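Back Room Gallery, Part 3: The Table End
Posted 30 Nov 2024

Hi everyone! So I promised an update on the back room at Feltdale way back in July and then the summer got away from me, and then the fall did too, and now it's Thanksgiving weekend and I'm sitting on the couch with leftover pie catching up on all of it. If you're new, go look at parts 1 and 2 first (the closet, and The Great Shelf Disaster). If you've been following along, hello again, and yes, the shelf is gone for good.

Quick recap. The back room used to be the place where everything went when it didn't have a home. Paper, tape, half a sewing machine, a box of picture hooks that I moved from one corner to another for a whole year. Silvana Barros and I share the space, and we both wanted a spot where you could sit down and do something with your hands without first clearing a landing strip. That was the entire wish list. A big table, something to put the little stuff in, and a way to shut out the side of the room we hadn't dealt with yet.

The table came first. I wanted a pale one because the old one was nearly black and you could lose a pair of scissors on it (I did, twice). I went back and forth between a plain white top and a light wood-grain one, and I'm so happy I went with the wood grain! White shows every single pencil mark. The light streaky grain hides crumbs and bits of thread like you wouldn't believe, and it still feels bright in there. The one thing I'd warn you about is glare. With the overhead lights on, the top gets shiny patches, and if you're doing anything fiddly you'll end up scooting your chair sideways until they move off your work. Toshiko Nagano told me to put down a big sheet of kraft paper when it bothers me, and that does help a lot.

Then the black fabric. Okay, I know. A few of you wrote to say it would look like a magic show. But I had tried a cream curtain on that side and it looked like a shower, and the gray one I ordered from Iltura turned out kind of purple, so back it went. Black it was. It's heavy, it hangs nice and straight, and when you're sitting at the table you stop noticing it after five minutes, which was the whole idea. Lint is the enemy though. I keep a sticky roller in there now and I use it way more than I'd like to admit.

Storage was the thing we argued over the most. Silvana wanted drawers on wheels, under the table. I wanted something up on top, where I could reach it without bending down, because my back has opinions these days. We looked at 4 different units, including a really pretty one from Shimada that cost $300 (nope), and a Fludex one that was the right price and just a bit too wide. What we ended up with is a boxy dark gray metal one, secondhand, $164, from a lady who was closing up her office and threw in a desk lamp I haven't found a place for yet. It has short little feet, so it sits slightly up off the table, and I like that more than I expected to. You can get a dust cloth under there! It was heavy to carry in, and we had a good long talk in the hallway about who was going backward.

I put it on the right side, by the way. Silvana is left-handed and reaches across with no trouble, and I'm right-handed and lazy, so it worked out. We did try it on the left for a weekend, next to the curtain, and dark gray in front of black was just a big gloomy blob. On the right it gets more light and you can tell what you're reaching for.

Some answers to things people asked last time: no, I didn't drill anything into the walls. Yes, the table is wiped down with plain dish soap and water, nothing fancy. No, I don't know what happened to the second half of the sewing machine. And the paint is the same as it was in part 2, I only touched up the corner where the shelf came down.

Still to do: labels, a better chair for me, and a decision on the lamp.

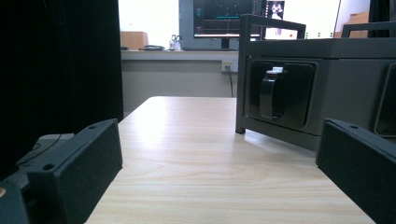
Silvana votes for giving the lamp away and I'm leaning toward keeping it one more month, so we'll see who wins. Part 4 will be the chairs, probably after New Year's. Leave me your chair recommendations in the comments, please, and nothing with wheels, we've learned our lesson there!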